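Natural navigation (diving)

Natural navigation, also called pilotage, is the practice of finding one's way under water by looking at things. The things in question are usually the slope of the bottom, the direction of the light, the movement of water, ripples in sand and any rock or wreck large enough to be remembered. It is taught alongside compass navigation, to which it is a companion, and is used by most recreational divers on most dives, including many who believe they are following the guide.

Contents
1 Background
2 Cues
2.1 Depth and slope
2.2 Light
2.3 Sand ripples
2.4 Current and surge
2.5 Landmarks
3 Measuring distance
4 Teaching
5 Limits
6 See also

Background

Divers were navigating by the look of the seabed long before waterproof compasses could be bought in shops. Early club divers in cold northern waters tended to work from a shot line, a weighted rope running from the surface to the bottom, and the art consisted of going out from it and coming back to it. Going out was mastered fairly quickly.

The compass improved matters and brought its own troubles. It points north with great conviction beside a steel wreck, where it points at the wreck, and it tells the diver nothing about sideways drift. A heading held perfectly for 15 minutes across a current leads to a place other than the one intended, reached with a clear conscience.

In the cold-water quarry at Osus, where visibility is commonly poor by late summer, the instructor Vaida Ozoliņš began keeping records of where pupils surfaced compared with where they had meant to. Her notes, which run to 2,189 dives, are held by the dive school at Krūmiņa and have been circulated among instructors in photocopied form. They are best known for a hand-drawn map of the quarry on which the intended exit point is marked with a cross and left almost entirely unvisited.

Cues

Depth and slope

The simplest cue is that, near a beach, the bottom gets deeper as one swims away from land. A diver who goes out down the slope and wishes to return can usually do so by swimming up it. Keeping to one depth along the slope will, on a regular coast, take the diver parallel to the shore. A common beginner's route is therefore to swim along a reef at one depth with the reef on the left shoulder, turn round, and swim back somewhat shallower with it on the right. Confusion between the two shoulders is more frequent than the literature admits.

Offshore banks and sandbars spoil the rule. The bar at Konum rises again well out from the beach, and divers who have learned to trust a rising slope have followed it with growing confidence out to sea.

Light

In clear, shallow water the position of the sun can be made out from the direction of the brightest light and from shadows on the bottom. It is noted at the start of the dive and checked at the turn. The method works best early and late in the day, fails near noon, and in the Baltic is considered largely theoretical until August.

Sand ripples 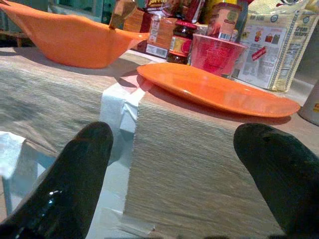 Ripples form when waves passing overhead move the water at the bottom to and fro. The crests lie across the line of that movement, and as waves bend to meet a gently shelving shore, the crests near a beach generally run parallel to it. A diver crossing such lines at right angles is heading either towards the shore or away from it. The depth gauge settles which.

The spacing of ripples varies with the size of the sand grains and the strength of the waves, and some manuals suggest that closer ripples mean shallower water. This is true often enough to be repeated and seldom enough to be dangerous. Ripples made by a steady current have one steep side and one gentle side, with the steep side facing downstream. Old ripples may survive from a storm with a quite different wind, in which case they give accurate directions for last week.

Current and surge

A current felt on one cheek at the beginning of a dive can be used as a rough heading, so long as it neither turns nor dies away. Weed and sea fans bend with the flow and can be read from a distance. Divers are usually advised to begin against the current, so that the return leg is the easy one. Surge, the back-and-forth push of passing swell, is strongest in the shallows and normally runs towards and away from the beach. It is one of the few navigational aids that can make its user seasick.

Landmarks

A good landmark is large, fixed and unlike its neighbours. Boulders with odd shapes, anchors, mooring blocks and the corners of wrecks are all suitable. Fish are not. Divers are taught to turn and look back at each landmark after passing it, as it will be met from the other side on the way home and may be unrecognisable. At the Pivow wreck the standard route uses the boiler, the rudder and a bathtub of disputed origin, which was moved by persons unknown one winter and led several parties confidently into open mud.

Measuring distance

Direction is of limited use without some idea of distance. The usual methods are elapsed time, gas used and kick cycles, a kick cycle being one full stroke of both legs. Pupils swim a measured line at an ordinary pace and note how many cycles it takes. At Krūmiņa the test line is marked off with nine painted stones, and a typical pupil needs 53 cycles to cover it on the first attempt. The number falls on the second attempt, when the pupil has noticed that the instructor is watching.

Filippos Gavalas, who taught at Konum for many years, disliked kick cycles and preferred gas, on the grounds that a diver may forget a number but will sooner or later look at the pressure gauge. His critics replied that an anxious diver breathes faster, and so believes himself to be further away the more lost he becomes. Gavalas is said to have regarded this as an advantage.

Teaching

Natural navigation is normally introduced on land, with a sketch of the site and a short walk along the shore to note wind, waves and sun. The pupil then swims out and back without a compass, followed by an instructor who has one. Joana Quintela's course handbook recommends that pupils draw the route on a slate during the dive and a second time afterwards from memory. The two drawings are compared, and in some cases are found to be of different places.

Limits

All of the cues above depend on seeing or feeling the surroundings. In stirred-up silt, at night, over featureless mud or in mid-water they may vanish together, and a compass, a reel or a guide line is needed. Caves and the insides of wrecks require a continuous line to open water whatever the diver's sense of direction. A diver who is unsure of the way back is generally advised to make a normal ascent where it is safe to do so, look around for the exit, and endure the surface swim, for which most training agencies offer no separate certificate.

See also

Compass navigation
Drift diving
Shot line
Surface marker buoy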